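Subject: Re: veg share, crates and what goes where
From: Lina Hattar
To: Mellirlow growers list 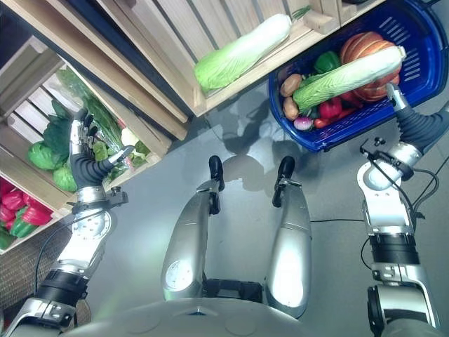 1. Cabbages and leafy stuff

Napa cabbage goes in the slatted crates, one layer only, nothing on top. The leaves bruise if they are stacked and then people leave them behind. Loose greens can share a crate with other white or green veg as long as the heavy things go in first.

2. Baskets

The blue shopping basket is for mixed veg going out to a household. Please don't use it for storage. We had two go missing in April and I had to buy more from Rothe.

3. Crates coming back

Shake the soil out before you return them. If a slat is split, put the crate by the back door at Flaven and I will mend it or break it up. We are down to 40 good ones.

Sawsan wrote on 7th November:

> Hello all,
>
> I did the packing at Flaven this week and have a few questions.
> Half the cabbages were at the bottom under the squash and the
> outer leaves had to come off. Is there a rule about this? I looked
> on the noticeboard and only found the old sheet from when we were
> at Clesta, which talks about sacks.
>
> Also, are we meant to line the wooden crates? Someone had put
> newspaper in three of them and it had gone to mush.
>
> Lastly, the money tin has £481 in it. Does that go to Lina or
> straight to the bank?
>
> Sawsan Sleiman

Sawsan, no lining please, the gaps are there to let the air through. Take the newspaper out if you find any more and put it on the compost. The old Clesta sheet can come down, I'll pin up the points above in its place.

The tin comes to me. With that money the account will stand at £1,471, so we are still short of the £2,000 for the new cold store door. I'll pay it in when I'm next in town.

If anyone has squash they can't get through, bring it back with the empty crates and I'll put it out for others.

Lina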